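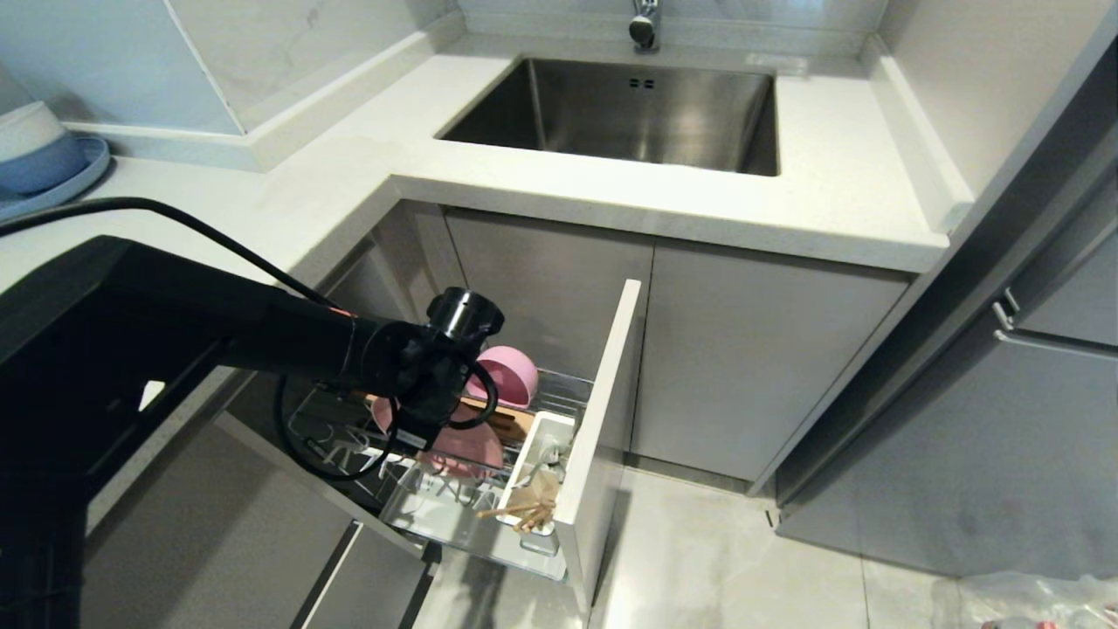
Dish drying

Dish drying is the removal of water from plates, cups, cutlery and other kitchen items after they are washed. It can be done with a cloth, by leaving the items in the air, or with heat inside a dishwasher. The method differs from country to country, and it also depends on the size of the kitchen.

History

In older households the drying was mostly done by hand, with towels of linen or cotton. Racks fixed to the wall were known in many farm regions, where plates were placed on their edge and the water fell into a stone sink. In the town of Cloltodow such racks were made of beech, and the local museum keeps 7 of them, collected by the teacher Bohumila Machala. Wire racks became common when metal goods became cheaper for ordinary families.

Types of rack

The countertop rack stands beside the sink and usually has a tray for the water. The cabinet rack is mounted above the sink behind doors and is very usual in Finland and Italy. The drawer rack is built in a pull-out unit under the counter. It keeps the work surface free, but it needs good air flow, and the tray must be emptied often. The workshop Gerlach offered a drawer rack under the name Ritora, which could carry three rows of plates.

Materials

Chromed steel is cheap but can rust where the coating is damaged. Stainless steel lasts longer. Plastic is light and does not scratch the dishes, although it becomes yellow with time. Wooden racks must be oiled and should dry completely between uses.

Hygiene

Air drying is often preferred to towel drying, as a damp towel can carry bacteria from one item to another. Wooden items, such as cutting boards and spoons, dry more slowly than glazed ones and should stand upright. The household writer Hildegard Nolte advised to wash the rack itself every week and to change the towel each day.

See also

Dishwasher
Kitchen sink
Tea towel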